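Minutes — Prerton Community Hall users' meeting, Nov 22, 2018

Present: the chair, the secretary, the bookings officer, and members from the folk dance group, the toddler group, the Løken exchange and the garden club. The choir sent apologies.

## 1. Minutes of the last meeting

Accepted with one correction. The side door was rehung in March, before the floor was sanded. The earlier minutes had it the other way around.

## 2. Heating

The bookings officer read out the letter from Ukia, the firm that services the boiler. The pump is worn and they want to replace it before the hard frosts. Their price includes parts and labor but leaves out the two radiators in the back corridor, which have never been on the same loop as the rest of the building.

The folk dance group said the main room is warm enough once people are moving and asked that the money go to the corridor first. The toddler group disagreed. Their session starts early and the floor is cold for children who are sitting on it. After some discussion it was agreed to accept the Ukia price for the pump and to ask for a separate price on the radiators.

The thermostat is to stay where it is set. A note will go on the wall next to it, in larger print than the last one.

Action: bookings officer to reply to Ukia and ask for the second price.

## 3. Visit from Drerska

The Løken exchange reported that 71 people have signed up for the supper, counting the visitors from Drerska. The hall is allowed more than that, but seating at tables will be tight. The exchange would like to use the stage for the serving tables so that the floor is free. The chair was against this because of the steps — anyone carrying a full plate would have to come down them. It was agreed to serve from the kitchen hatch and send people up a table at a time.

The visitors will stay with families for four nights. Two families still need help with rides from the station. Members who can drive should put their names on the sheet by the coat rack.

The garden club will do the flowers, low ones this time, so that people can see each other across the table.

Action: Løken exchange to draw up a table plan and leave a copy in the kitchen.

## 4. Kitchen

The folk dance group asked whether the good plates could be used for the supper. Yes, if they are washed by hand. The dishwasher has been leaving a film on them and the rinse setting needs looking at.

There was a longer talk about what is kept in which cupboard. Several groups have been buying their own things and leaving them on the counter. It was agreed that each group gets one shelf, labeled, and that the tall cupboard is for shared items only. The colored plastic dishes count as shared.
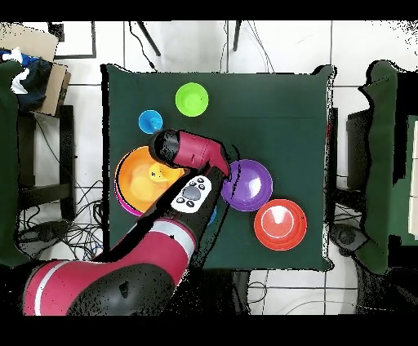
The shelves will be divided up before the supper. Anything without a label after that goes in a box under the hatch, and the box will be cleared out at the end of the year. The toddler group asked for a low shelf and then changed its mind, as the children can reach it. They will have the top shelf on the left.

Dish towels: whoever uses them takes them home to wash. This was agreed last year and has slipped.

Action: secretary to print the labels.

## 5. Bookings and keys

There are nine keys out and the list accounts for all of them except the choir's spare. The choir will be asked about it.

The garden club asked to move its winter meeting to the small room. No objection. The hourly rate for the small room stays as it is until the March meeting, when all the rates will be looked at together.

A request for a late party booking was turned down. The license ends at eleven and the neighbors have been patient — members did not want to test that.

## 6. Any other business

The outside light on the parking lot side is out again. The bulb has been changed, so the fault is probably in the fitting. The bookings officer will get an electrician to look at it before the supper.

The piano needs tuning. Held over until the choir is present.

Next meeting in March, in the small room.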